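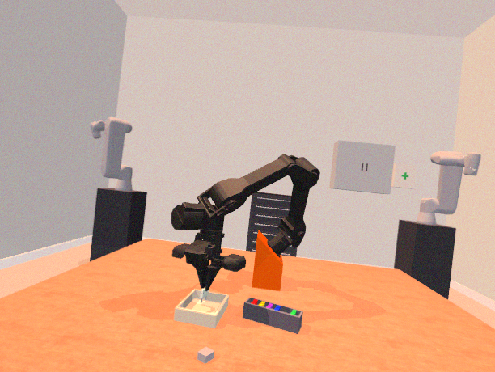

How long does it take a new team to complete the simulated tray exercise?

Most teams need four club sessions: one to install the software and learn the controls, two to build and test the motion program, and one for the scored runs. Teams that have already finished the Fideck introductory unit often need three.

Student Robotics Club – Simulation Track
Tutorial 3: Approaching and Touching a Target Surface
Last revised 8 November 2023

Purpose

This tutorial guides student teams through their first complete motion program in the Raltora simulator. By the end, each team will have a program that moves the arm from its rest position to a point above the white tray, lowers the fingertip to the material on the tray floor, holds it there, and returns the arm to rest. The same program is the starting point for the block exercises in Tutorials 4 and 5, so teams should save their work under a clear name.

Before You Begin

Each team needs one computer with Raltora installed, the Dillari scene package from the club's shared folder, and a completed safety and conduct form. The form is required for simulation work as well as for work in the laboratory. Teams that registered in August should check that they have the current scene package, as the earlier one uses different tray coordinates.

All distances in this tutorial are in millimeters. All times are in simulation steps, and 1000 steps equal one second of simulated time.

Step 1. Load the scene

Open Raltora and select Load Scene from the main menu. Choose the scene named Tray and Blocks. The black arm at the center of the orange table is the only arm your program will control. The two white arms on pedestals remain folded throughout this exercise and do not accept commands.

Wait until the status line reads Ready before going further. Commands sent earlier are discarded without a warning, and this is the most common cause of help requests during the first session.

Step 2. Record the rest position

Open the Joint Panel and press Store. Name the position REST. Do not edit the values by hand. If the arm has been moved since loading, reload the scene and store the position again.

Step 3. Set the approach point

The approach point is located directly above the place where the fingertip will touch down. In the Target Panel, select the tray as the reference object and set the height to 20 above the tray walls. Store this position as APPROACH.

The tray has raised walls, and a path that enters from the side will strike one of them. The arm must therefore reach APPROACH before any downward motion starts. Keep the path away from the upright orange panel as well – the forearm and wrist can come to rest against its upper edge even when the fingertip is well clear of it. Use the Side View to check the whole arm, including the elbow.

Step 4. Program the descent

Add a Linear Move from APPROACH to the tray floor. Set the speed to Slow and switch on Stop on Contact. The move should end when the thin fingertip meets the pale surface inside the tray. Contact does not need to be at the exact center of the tray.

Add a Hold command of 2000 steps after the descent. The scoring tool reads the fingertip position during this period, and a shorter hold will be recorded as incomplete.

Step 5. Return to rest

Add a second Linear Move back to APPROACH, followed by a Joint Move to REST. Do not go directly from the tray to REST. The gripper body is much wider than the fingertip and may catch on the tray wall.

Step 6. Test and submit

Run the program from the beginning and read the log. A correct run reports one contact, with the tray floor. Any contact with the dark gray box, the row of colored blocks on it, or the small gray cube at the front of the table is a fault, and the program must be corrected before scoring.

If the log shows error 1396, the requested position is out of reach. Lower the approach height slightly and store APPROACH again.

When the program has run three times in a row without a fault, export the log and place it in your team's folder. Scored runs are held in the Tănase Room during regular club hours. Team members should be prepared to explain each command in their program to the supervising instructor.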